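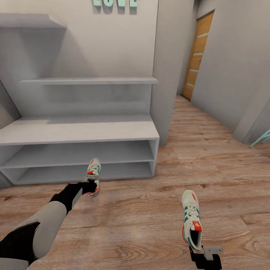
Every March our office chooses one charity project for the year, and this year I was asked to be the person who writes the emails. I work in claims at Korden, a small insurance company, and my usual emails are about broken windows and water under kitchen floors. Asking people for gifts is a different kind of writing, and I was slow with it. My first message had four paragraphs before it came to the point, which was one short line: we collect shoes for the school in Skultcombe. A colleague told me kindly that she had stopped reading at the second paragraph. So I wrote it again, and this time I asked for something a person can imagine in the hand, a pair of plain white sneakers, both shoes matching, the kind you see on any low bench by a door. After that the answers began to come.

The school has a rule about white sneakers for sports lessons. I did not know this before. When I was a child we ran in whatever we had, and my brother ran in sandals. But the rule exists, and some families cannot buy a new pair each time the feet grow, so the children stay on the side and say that they forgot their shoes. The sports teacher told me one boy "forgot" for 8 weeks.

We decided to collect both money and shoes. I would not do it this way again. Money is easy, you count it and it is finished. Shoes have sizes. People gave what their own children had grown out of, which means we received many small ones and almost nothing for the older classes. With the money, 1,156 dollars in total, we bought the larger sizes from Mengal, a shop two streets from the office. The owner took 10 percent off and did not want his picture on our company page, though I offered it twice.

I want to write something about the company part, because I have mixed feelings. Our marketing team wished to have a handover day with a banner and the children standing in a line. I understand why. A company spends working hours on a thing and would like to show it. But I thought of the boy who forgot his shoes, and how he would feel to stand under a banner. I said this in a meeting, in not very good English, with my face quite red. They listened. In the end the boxes went in my car and the school secretary signed a paper for them.

We brought 31 pairs. The secretary asked if she could keep a few back for September, when new children arrive, and of course I said yes. She also asked about socks. I had not thought of socks at all, so if you are planning something similar, please put socks on the list from the beginning.

Next year the project passes to the Horeck branch, and I have written two pages of notes for them. The first line says: ask for sizes. The second says to keep the email short. I am still helping with the older students until then, and if you have good sneakers in adult sizes you can write to me through the contact page.

Tahira Cheema
6 Aug 2026

Search this blog
Type and press enter

Recent posts
Learning to say no on the telephone
My mother's lentils, second attempt
What I keep in my desk drawer
A slow train to Skultcombe

Get new posts by email. You can unsubscribe at any time.

This site uses cookies to remember your settings. Accept / Read more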